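Table log, Friday, Jan 16, 2026. Kept by N. Szűcs for the estate of Jovita Beltrán.

The will ran to 6 pages, and 2 of them concerned the contents of one table. Noémi Szűcs read the clause again before she opened the ledger. Twine, to be kept on its roll. Wood, to be kept flat. No item to be valued above its use.

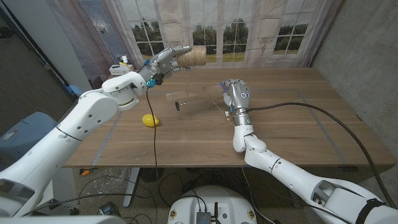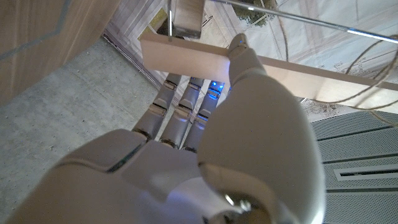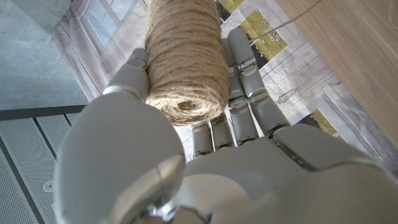
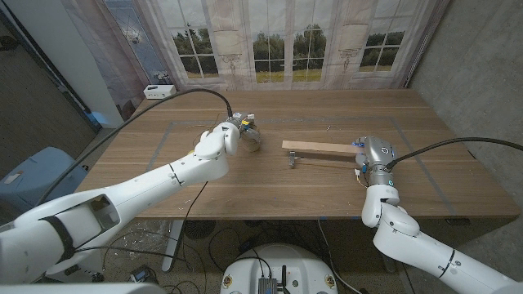
*Entry 442. Twine, wood, and a glass jar, which appears in the last view only.*

She wrote the twine down first. Brown, natural fiber, tightly wound, one end loose. Length not measured. Jovita had bought her twine from Trillach, a chandler on the coast, and the last invoice was still pinned inside the ledger: 800 feet, paid in cash, no discount.

The wood took longer. The ledger had a column for species and a column for purpose, and Noémi could fill in neither. She wrote "pale, long, flat" for the plank and left the purpose blank. For the glass jar she wrote "clear." Under the yellow egg she wrote "plastic" and then, after a minute, "see Karla."

Karla Ayala answered the telephone on the second ring.

"There's an egg," Noémi said.

"Yellow?"

"Yes."

"It marks the place where she stopped. She moved it when she finished a job."

"What was the job?"

"She was going to hang something. She asked Nicanor for a clip and he sent her the wrong size. She kept it."

Noémi checked the ledger. There was a line from the previous February in Jovita's handwriting: *Clip, metal, from N. Lozano. Too small. Do not return.* No job was named beside it.

She copied the line into the new entry, initialed it, and ruled off the page. Under "disposition" she wrote "leave as found."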